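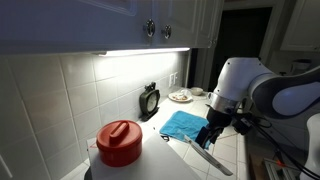
The Kitchen Counter Is Still Ahead of the Robots

By Ermelinda Cordeiro

I have run a small catering kitchen in Jorkcombe for long enough to get the sales calls. In September a man from Clellau rang to ask if I would put my name down for a robot prep hand. I said I would think about it, and I have. My answer for now is no.

A robot arm can hold a kitchen knife. I accept that. A gripper with two fingers can clamp a handle and keep the blade pointed at a steep angle over a counter, and it can probably do it longer than I can without getting a sore wrist. But holding a knife is a small part of the work. The first thing I teach a new hire is where to put the knife down, and the second is to look at what else is on the board before picking it up again.

Most of a chore is made up of things like that. Take an ordinary home counter with a cutting board, a red container with a lid, a towel, a clock against the wall and a plate of food at the back. Tell a teenager to clear it and wipe it down. The teenager will complain, but will know that the clock stays, the food gets covered or eaten, and the towel is either the thing you wipe with or the thing you wash. You did not explain any of it.

The towel is the part I would watch. A container with a bar across the lid has one shape, and you can grab it the same way every time. A towel has a new shape every time you drop it. I have seen good machines at the linen service we use, Marinho, and they still have people feeding the cloth in at the front.

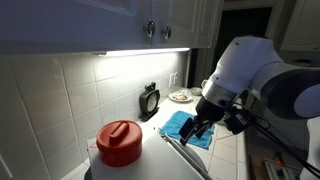 Gripper open above the towel, with the cutting board at left.

Shops and factories are a different case, and I think people mix the two up. My brother-in-law works at Cotum, where an arm moves the same part from one rack to another, 366 parts a shift. The rack is bolted down and the part never changes. That robot earns its keep. When a part comes in bent, the line stops and a person walks over.

In my kitchen the bent part is every part. I went through one day's prep sheet and marked each job as fixed or not fixed. There were 136 jobs on it. I could call 29 of them fixed, and that was being generous about the onions. The rest needed somebody to look, decide and change what they were doing halfway through.

I am not against the machines. I would pay good money for one that washed pots and put them back on the right shelf, even slowly - slow is fine at two in the morning. What I won't do is pay for an arm that needs a person next to it setting out the towel and the board just so. I already have seven people who can set out their own boards.

So I told the man from Clellau to call me when it can tidy a counter it has never seen before, with no help. He said he would make a note of it.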